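The laundry that started teaching

Dealing with clean clothes used to be the last job of the day at Nolimer, and the one most people tried to swap. The company washes, sorts and folds for private households and small care homes, and for years the folding was done at long tables by whoever was free. It now has a second side to it. Part of the staff spend their shifts handling garments with a two-fingered gripper held in the hand, so that a machine can later learn from how they do it.

The machine is being built by Stirnico, a small engineering firm that has worked with Nolimer since December. Its first folding unit is due to go into the Geltska depot, where 33 people work. Before that can happen it needs to see clothes handled many times over, in ordinary rooms, by people who know what they are doing. Beds are used as well as tables, as clothes in a home tend to end up on one before they are put away.

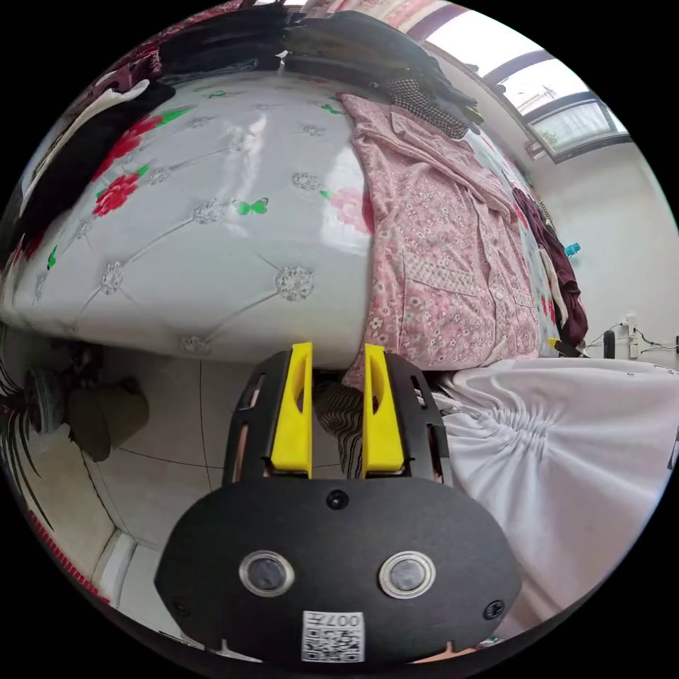
What the work is like

The gripper has two yellow fingers on a black frame, and holding it takes some getting used to. A worker who can fold a shirt in a few seconds by hand is slow with it to begin with. Cuffs slip. Thick knitwear bunches up. Several of the staff said the first week made them feel like beginners at a job they had done for years.

Shifts on the gripper are kept to half a day, a limit the workers asked for after complaints of sore wrists. The other half is spent on the usual tables or on deliveries. Each person aims for 290 garments a week, though the target is not tied to pay, and creased or awkward items count the same as easy ones.

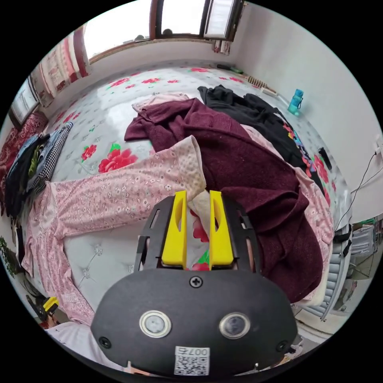 A cuff held between the gripper's fingers, with a maroon knit close by.

Pay was the harder matter. When the project began, gripper shifts were paid at the folding rate, and a number of people refused them. Their argument was simple: they were passing on a skill, and that was training work. After two months of talks Nolimer moved the shifts up a grade. The depot has had no trouble filling them since then.

There is less agreement about what comes next. Stirnico says its unit will take on towels, sheets and plain tops, leaving people to deal with delicate clothes, repairs and customers. Nolimer has promised that no one at Geltska will lose hours in the first year. Some staff take that at face value. Others point out that a year is not long, and that towels make up most of what comes through the door.
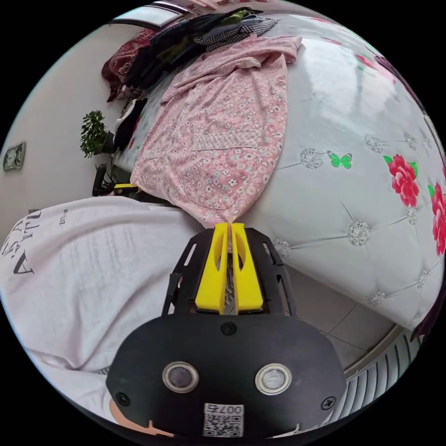

Gripping a corner of a floral garment on a quilted cover.

Olatunji, a rival laundry across the river, tried a different route. It bought a finished folding machine and put it in over a weekend. The machine worked well enough on flat items, but the staff had no say in where it stood or how it was fed, and it spent long periods switched off. Workers at Nolimer bring this up often — mostly as a reason to be involved early.

Being involved has changed some small things already. The people doing gripper shifts now meet the engineers every fortnight and go through which garments gave trouble. Loose sleeves and slippery linings come up nearly every time. One group asked for a written list of the folds customers prefer, which the depot had never had. It is pinned up by the tables and new starters use it too.

The total so far stands at 957 hours of recorded handling, and Stirnico wants a good deal more before it fixes a date for the first unit. Until then the tables at Geltska stay where they are, and the rota for the next round of gripper shifts is already full.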